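Settling In: Padmavathi Mudaliar on Moving House in Later Life

April 2, 2022

When Padmavathi Mudaliar began working with older tenants at the Orkum Housing Association, her job title made no mention of moving. She had been hired to answer questions about rent and repairs. Within her first year, most of the calls she took concerned something else: people who had lived in one home for decades and were preparing to leave it.

"They would ring about a tap and stay on the line to ask what happens to a piano," she said. "We had a form for the tap."

The Association now runs a moving advice service for tenants and homeowners over 65, which Ms. Mudaliar has managed from its Grolmont office for 12 years. She spoke with us about the service, the questions families ask most often, and the changes she would like to see in the way seniors' housing is offered.

Starting early

Ms. Mudaliar encourages people to contact the service well before they have chosen a new home. In her experience, the decision to move is often made after a fall or a hospital stay, when there is little time to think about anything except the date.

"A daughter will call us on a Monday and the unit has to be accepted by Friday. Everyone is tired. Nobody has measured the bedroom," she said. "If we had met the same family in July, with the windows open and no deadline, it would have been a different conversation."

The first visit is free of charge and usually takes place at the person's kitchen table. An adviser asks how the household spends an ordinary day: where the mail is opened, which chair is used in the evening, whether anyone still bakes. Notes from this visit are kept on file and used later to plan the layout of the new unit.

The service does not value belongings or arrange sales. It keeps a list of local charities and auction rooms, and an adviser will make the telephone call if the client prefers.

Deciding what to keep

Families often expect furniture to cause the most difficulty. Ms. Mudaliar has found that large items are settled fairly quickly, as a sofa either fits or it does not. Papers, photographs and the contents of kitchen drawers take far longer.

"I had a gentleman who gave away a dining suite in one afternoon and then spent three weeks on a biscuit tin," she recalled. "It was full of letters. I told him the tin could simply come with him. I don't think anyone had said so before."

She advises clients to work in short sessions, and to leave letters and photographs until the move is over. Boxes set aside for this purpose should be labelled with the owner's name and kept apart from the kitchen and linen boxes.

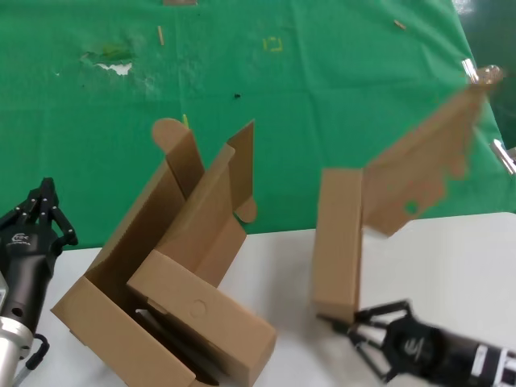 The role of family

Joana Henriques moved her mother from a house on the Hrynyshyn Road to a one-bedroom apartment with help from the service. She described the first weeks of planning as tense.

"My brother and I were making all the decisions in the car," Ms. Henriques said. "Padmavathi asked us, very politely, whether my mother had been told what colour the new walls were. She hadn't. It had not crossed our minds that she would care."

Her mother went on to choose the paint, and also asked for her sewing table to be placed by the window in the main room, where the family had planned to put a television. The television is now in the bedroom.

Ms. Mudaliar said that disagreements between brothers and sisters are common and seldom concern money. She asks each family to name one person as the point of contact, and she sends a copy of every letter to the person who is moving.

After the move

An adviser returns 2 weeks after the move to check on heating controls, door locks and bus routes. Ms. Mudaliar considers this visit the most useful part of the service, and has resisted suggestions that it be replaced by a telephone call.

"On the telephone everyone tells you they are fine. When I visit, I can see that the kettle is on the floor because the outlet is in a strange place."

The Association's next newsletter, which goes to 1000 households, will carry a short guide based on questions raised during these visits. It will also be available in large print.

Asked what she would change, Ms. Mudaliar spoke about storage. Many newer units have a single closet, she said, and tenants who enjoy gardening or carpentry have nowhere to put their tools. She has raised the matter with the planners of the proposed building at Pamadeo and hopes to see lockers on the ground floor.

Residents who wish to arrange a first visit may telephone the Grolmont office during business hours or speak to their housing officer.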